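Instrument tray set-up

Instrument tray set-up is the practice of arranging hand-held surgical instruments on or beside a shallow metal tray so that they can be counted, inspected and passed in a known order. It is carried out in operating theatres, day procedure clinics, veterinary practices and the reprocessing departments that serve them, and is taught as a bench exercise in theatre technician and nursing courses. The term covers both the laying out of instruments before a procedure and the reassembly of a set after cleaning. In some Canadian teaching programs the second task is called set building.

Terminology

A tray in this sense is the vessel itself, usually a rectangular stainless steel dish with rounded corners and a raised rim. A set is the group of instruments assigned to it. The two words are often used interchangeably in conversation, and older stock lists do not always separate them. A field is the covered area on which instruments are placed when they are outside the tray. A wrap is the sheet that encloses the tray for sterilization and which may later be opened out to form the field.

Ringed instruments are those with finger rings at the end of two crossed shanks. The group includes scissors, hemostats, needle holders and towel clamps. Closed scissors and hemostats have a similar outline at a distance, and learners are taught to identify them by the jaw and by the presence or absence of a ratchet between the shanks.

Work surface and covering

The bench used for set-up is expected to be level, smooth and easily wiped. Stone-patterned laminates, solid boards and steel are all in use. Pale finishes are preferred in teaching rooms, as a dropped suture needle or a fragment of lint shows up readily against them. A covering sheet is laid over the bench before any instruments are brought to it. Paper, card, crepe wrap and woven cotton have all served this purpose, and the choice depends on whether the exercise is a dry one or forms part of a sterile procedure.

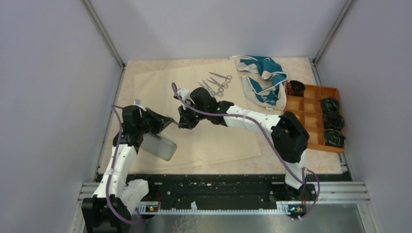 Ringed instruments are laid with their tips facing one way and their rings the other. This allows the person handling them to take each by the rings or shanks without reaching across the points. Where several instruments of one type are laid together they may be fanned, overlapped or stacked with the rings in line. Overlapping saves room on a small bench but makes the count slower, and most written procedures ask for a clear gap between instruments once the set has been checked.

In dry teaching exercises a plain sheet is generally accepted in place of sterilization wrap. The sheet should be larger than the group of instruments and tray together. Sheets that have been rolled in storage tend to lift at the edges and are flattened before use, either by rolling them back the other way or by leaving them under a board overnight.

Trays

The common instrument tray is pressed from a single piece of metal, with no seams in which soil might collect. Corners are rounded for the same reason. The rim stiffens the sides and gives a grip for gloved hands. Perforated trays and mesh baskets are used where steam must pass freely through the load, while solid trays are used for holding, carrying and display. Solid trays with a polished interior reflect the instruments lying in them, which can lead an inexperienced eye to miscount, and brushed or matte interiors are favoured by some departments.

Trays are placed to one side of the field, leaving the middle clear for sorting. A right-handed worker usually sets the tray at the left and draws instruments across with the right hand. The arrangement is reversed for left-handed staff, although shared benches are often kept in one fixed layout so that an instrument out of place can be recognized by anyone on the shift.

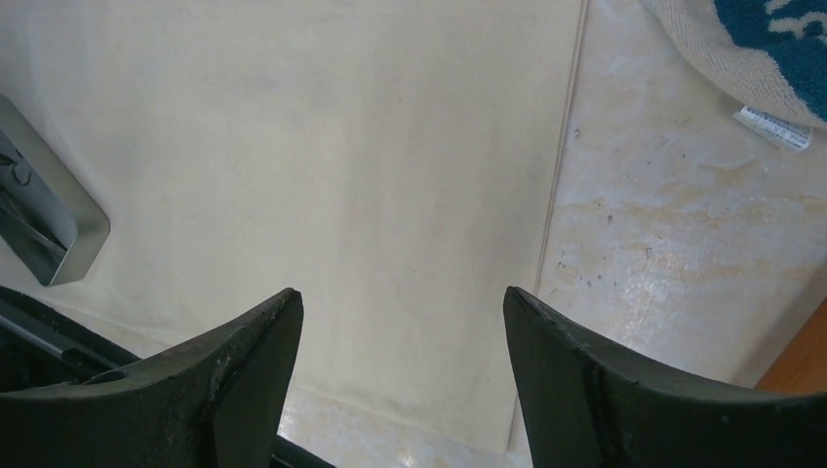 Heavy instruments are placed at the bottom of a tray and fine ones on top. Ringed instruments going to the sterilizer are opened at the first ratchet or unlocked entirely so that steam reaches the box joint. They are often threaded on a stringer, a U-shaped rod that holds the rings in line. Stringers are removed at set-up and the instruments are then laid individually.

Counting and inspection

A set is counted against a printed list at assembly and again at set-up. Instruments of the same pattern are counted as a group and then added to the total. Inspection is made under good light and covers the alignment of tips, the closure of ratchets, the movement of the joint and the state of the finish. Scissors are tested on a strip of test material suited to their length. Staining is distinguished from corrosion by rubbing with an eraser: a stain lifts, while corrosion leaves a pit behind.

The bench is inspected as well. Specks, fibres and dried spots on the surface around the sheet are wiped away at the close of each exercise, working from the cleanest area outward. The sheet is folded inward on itself before removal so that anything lying on it is carried off.

Teaching

Bench exercises in tray set-up form an early part of most theatre technician courses. The Rikwood manual, a course handbook compiled by Ermira Stojanović, divides the subject into 11 exercises, beginning with the handling of a single pair of scissors and ending with the reassembly of a mixed set from memory. Its illustrated index lists 2,164 instrument patterns by the shape of the jaw, an arrangement later adopted in the Petek wall charts. Students working from the manual are allowed five minutes for the basic lay-out exercise.
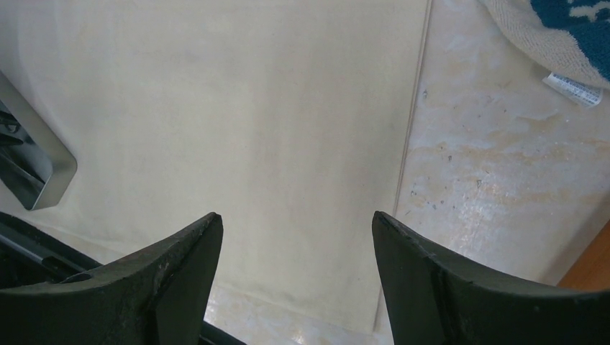
Metal object resembling a tray, partly resting on a cream-coloured covering sheet.

Kimutai Rashidi, in a series of teaching notes issued each May, proposed that learners practise first with unmarked instruments and only later with colour-coded ones. Rashidi held that coloured tape encouraged students to sort by band and neglect the pattern of the jaw. The notes also recommended 50 repetitions of the basic lay-out before any timed assessment. Programs differ on the point, and taped instruments remain common in clinics that share stock between rooms.

Storage

Trays not in use are stored upside down or under a cover, on open shelving clear of the floor. Wrapped sets are stored flat and are not stacked where the weight could tear the wrap beneath. Two labelling systems are widely described in course material, the Gralen card, which is tucked under the rim, and the Skidora tag, which is tied through a ring handle or a perforation. Either may be used with solid trays, though the tag requires at least one ringed instrument in the set.

See also

Hemostat
Operating theatre
Sterilization wrap
Surgical scissors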